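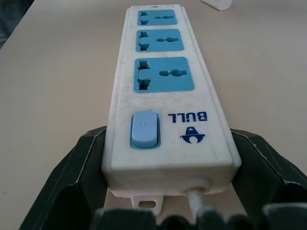
Fernanda Mota
Contributing editor, Home and Building section

Extension lead

An extension lead (in American usage, extension cord) is a length of flexible electrical cable with a plug on one end and one or more sockets on the other. When the socket end holds several outlets in one housing, it is usually called a power strip, and in other countries a multi-socket, a trailing block or a gang lead. The article treats both forms together, as most household safety rules do.

Names

The words are not used the same everywhere. In the United States "extension cord" normally means a cable with one to three outlets, and "power strip" means a long housing with a row of them. In Britain both may be called an extension lead. In Portuguese the power strip is often called "régua", a ruler, after its shape. In Australia the name "power board" is common.

Construction

The cable contains two or three conductors of fine copper wire, twisted so that the cable can bend many times without breaking. Each conductor has its own insulation, and all are covered by an outer sheath. The thickness of the copper decides how much current the cable can carry. A longer cable of the same thickness has more resistance, so a long cable for heavy use must also be a thicker one.

The housing of a power strip is commonly plastic. Inside it, metal bars run along the length and connect all the outlets in parallel. Many models have a switch which disconnects the whole row, and some have one switch for each outlet. 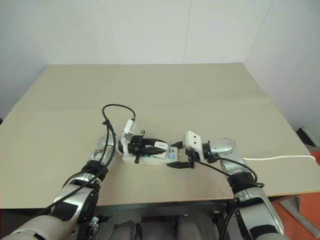 A circuit breaker or a fuse may also be included. It opens the circuit when the total current is too high, but it does not protect the connected equipment against short peaks of voltage. For this a surge protector is needed. Surge protection parts wear out with use, and an old strip may still supply power after its protection has gone.

Load

The outlets of a strip share one supply, and therefore the rating printed on the housing is for all of them together. Heaters, kettles and irons take a large current and should be connected directly to a wall outlet. Phone chargers and desk lamps take little.

Connecting one strip to another, called "daisy chaining", is discouraged by most safety guides. It makes it easy to pass the rating of the first strip. A cable wound on a reel should be fully unwound before a heavy load is connected, as the heat cannot leave the inner turns.

Use in older buildings

Houses wired before the spread of small appliances often have only one or two outlets in a room. In a survey of the old apartment blocks in Skarkby, 200 homes were visited in October, and 83 of them had a strip in permanent use in the kitchen. The survey report advised the owners to add fixed outlets during the next renovation.

See also

Adapter plug
Cable reel
Circuit breaker
Surge protector

Last revised 7 Feb 2020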